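Unit 4. Ceilings, Lighting and Services in Large Workrooms

Course handout, Building Interiors II, Mevham

4.1 Scope

This unit covers workrooms in which the structure and services are left exposed overhead. Storage areas and corridors are covered in Unit 5. Read the Endirside survey notes before the March session.

4.2 Exposed ceilings

A workroom without a suspended ceiling gains clear height and gives direct access to pipes, ducts and cable trays. The cost is acoustic. Hard surfaces overhead return sound to the floor, and speech becomes difficult once several groups are at work. Painting the deck, beams and pipes one light color improves reflectance and makes the services less prominent — it does nothing for reverberation.

Beams divide the ceiling into bays. Set out luminaires by bay first and by workstation second. A fitting hung close beside a deep beam loses part of its spread on that side, and the loss shows up as a darker strip across the floor.

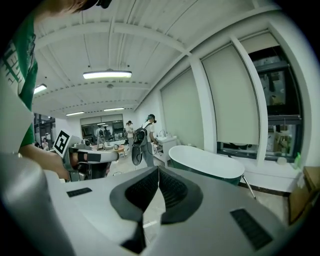

Fig. 4.1. Open workroom in use, with exposed beams and pipes, rectangular ceiling lights and a pale floor.

Note the small round fixture near the closest light in Fig. 4.1, likely a smoke detector. Detector positions have to be fixed together with the lighting layout. Where beams are deep, each bay may need to be treated separately; check the local code.

4.3 Floor finish

Pale floors raise the light level on vertical surfaces and on the undersides of benches. They also show scuffs. In the Pliletti exercise the floor area is 605 square meters and the target level at bench height is 700 lux. Take the maintained value, with the room at the end of its cleaning cycle.

4.4 Circulation

People carrying equipment or wearing backpacks need more width than the standard figure allows. Add 60 centimeters to any aisle where this is routine. Turning space at the aisle ends is calculated separately (see the Demirtaş worksheet, part B).

4.5 Exercise

Using the Pliletti plan, draw the reflected ceiling plan at 1:50. Show beams, pipes, luminaires and detectors on one sheet. Mark any fitting that cannot be reached from a mobile platform.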